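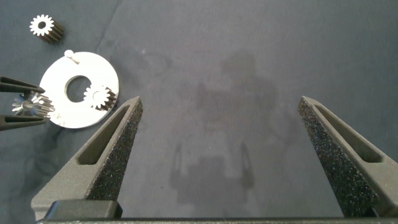

Gear parts laid out on the blue-gray cloth, with the ring-shaped plate at left.

NOTES FROM THE GEAR TABLE

When I offered to write something for the December 2024 newsletter I thought I would be telling you about the clock repairs, which is what most of you ask me about when we meet in the parking lot. The clocks will have to wait. The gear table has taken up a good deal of our evenings since the fall program began, and it has been such a pleasure that I would feel bad giving it two lines at the bottom of the page, as we did in June.

For those who haven't been over to the Farooqui Room lately, the gear table is the one past the coat hooks, with the cloth on it. We put together small gear sets there, take them apart again, and talk a great deal in between. You don't need to have worked in a machine shop. You don't need to own a single tool. Teresa Kaczmarczyk came to us from the quilting side of the building, knowing nothing about gears except that her mixer had some and they had quit, and she is now the person I go to when something won't turn.

The set most people start on is the Jestomlow, which is a planetary gear. If that word puts you off, please don't let it. All it means is that there is one gear in the center, the sun, and a few small gears that go around it, the planets. The planets ride on pins, and the pins are held by a flat plate called the carrier. Around the outside there is usually a ring with teeth on the inside for the planets to roll against. You have very likely owned one without knowing it. They are inside cordless drills and the rear hubs of some bicycles, and my late father-in-law had one in a winch that he would not let any of us touch.

What I like about starting with the carrier is that you can see what it wants. It is a ring-shaped plate with a round hole through the middle, and it catches the light so brightly that you can find it from across the room. The pins tell you where the small gears go. You pick up a gear, you look for its bore, you lower it over the pin, and if everything is as it should be it slides down and sits. I say "if everything is as it should be" because the first time I did it I got the gear partway down at a slant and then pushed, and anyone who has ever pushed a drawer that was in crooked knows how that ended. Back it off, set it level and let it drop. Graça Ramalho has said this to me so many times that I hear it while I'm making the bed.

Graça is also the one who insisted on the cloth, and I was against it, and I would like to say in print that I was wrong. I thought it would bunch up, and it does bunch up, a little, especially toward the corners where people rest their elbows. But on the bare table every pin we dropped would bounce once and roll straight for the heating vent, and we lost enough of them the first season that the Traneritz people asked whether we were eating them. On cloth a pin stays where it lands. The color is a help too. White parts stand out on it beautifully, and even the darker pieces show up well enough once you've been sitting there a few minutes and your eyes have settled. We had a flowered one for a while, donated very kindly, and we could find nothing on it.

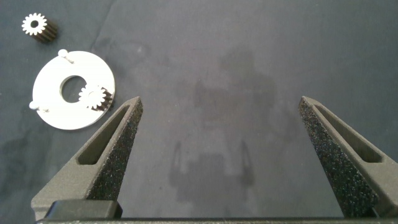
The small gears deserve a paragraph to themselves, partly because they are the pieces people most often want to pick up and hold. They have fine teeth, evenly spaced, and the body carries the teeth back along its length, so that you can run a fingernail over the ridges and hear a little zipping noise. Children love this and so does my husband. The face is pale and the body behind it is dark, which is handy when you are trying to explain to somebody which way up a gear ought to go. "Pale side toward you" has saved me a lot of breath. Do look at the center before you try to fit it, though, and make sure there is no lint in the bore. Cloth has its drawbacks and lint is the main one.

People ask what order to do things in, and I'm afraid we don't all agree. Teresa likes to put every planet on the carrier before the sun gear comes anywhere near it. Graça likes the sun in early so that she can check the mesh with each planet as it goes on. I have done it both ways and I have no strong feeling except that the first planet is easy, the second is easy, and the last one is where you find out whether you have been paying attention. With the others already in mesh, the last gear has to come down with its teeth lined up, and it will often sit there on top looking perfectly innocent and refusing to go. The cure is to turn it a hair between finger and thumb, hardly a movement at all, while you keep the very lightest pressure on it. There is a small drop when it goes home. I have seen grown people cheer.

One of our newer members asked me whether it mattered which small gear went on which pin, and it's a fair question that I answered badly on the night, so let me try again. In the Jestomlow set the small gears are made alike and you can put any one of them on any pin. In some older gearboxes that isn't so, and the gears have worn in together over the years and ought to go back exactly where they came from. If you bring something from home to take apart, and I hope you will, please lay the pieces down on the cloth in the order they come off, left to right, and leave them that way until you're ready. If you need the table for your coffee, use the other table. We have a strict understanding about coffee, arrived at after an incident with a mantel clock that I promised not to write about.

I should say something about the light, since several of you mentioned it on the comment cards. It's true that the overhead lamps in the Farooqui Room throw strong shadows, and you will find your own hand darkening just the spot you wanted to look at. Moving your chair a quarter turn helps. So does sitting with the lamp over your left shoulder if you are right-handed, and the other way about if you're not. We have asked for a pair of desk lamps and have been told that they are on the list, somewhere after the gutters. In the meantime, if anybody has a lamp with a bendy neck that isn't earning its keep, we would be very grateful to have it, even if it's ugly.

Now for the practical things, which I always leave too late. The gear table meets on the same evenings as it did in the fall. There are 9 chairs and we can squeeze in a stool or two, but if you're planning to bring a friend it would be kind to tell Graça first, so that she can put out enough sets. Each set is kept in its own lidded tin. Please check the card inside the lid before you close it and make sure all the parts on the card are in the tin. If something is missing, write it on the card and leave the tin on top of the cabinet, not in it, and one of us will see to it. Spare pins are in the blue envelope. Spare carriers we do not have, so be nice to the ones we've got.

We are also collecting for the Gritatstead open house, where we'd like to have a big demonstration set that visitors can crank by hand. Traneritz has offered to cut the plate for us if we pay for the material, and Teresa has already drawn it up on the back of a quilting pattern, at a size you could see from the doorway. It wants to be large enough that a small child can put a whole hand around one of the planet gears. We have 4 people signed up to help sand the edges and could happily use more. It's dull work, but there will be soup, and last time the soup was very good.

If you have been meaning to come and haven't, I do hope you'll try it once this winter. I know that a plate, a few pins and some little gears on a cloth may not look like much of an evening out. I felt the same way. But there's a lot of comfort in sitting down at a table where everything in front of you fits together with something else, and where somebody will lend you their reading glasses without being asked. The talk is good as well. We have covered knees, tomatoes, the new bus route, and whether the sun gear ought to be called something else so that the younger ones stop asking where the moon is. That last one is still open, and suggestions can be put in the jar by the door.

A last request from Graça, which I nearly forgot and would have heard about. Would whoever took the cloth home to wash please bring it back folded and without fabric softener. The softener makes it slippery and the gears slide when you lean on the table. She says thank you very much for washing it all the same, and so do I. We also seem to have somebody's gray cardigan, with a roll of peppermints in the pocket. It is on the hook nearest the window.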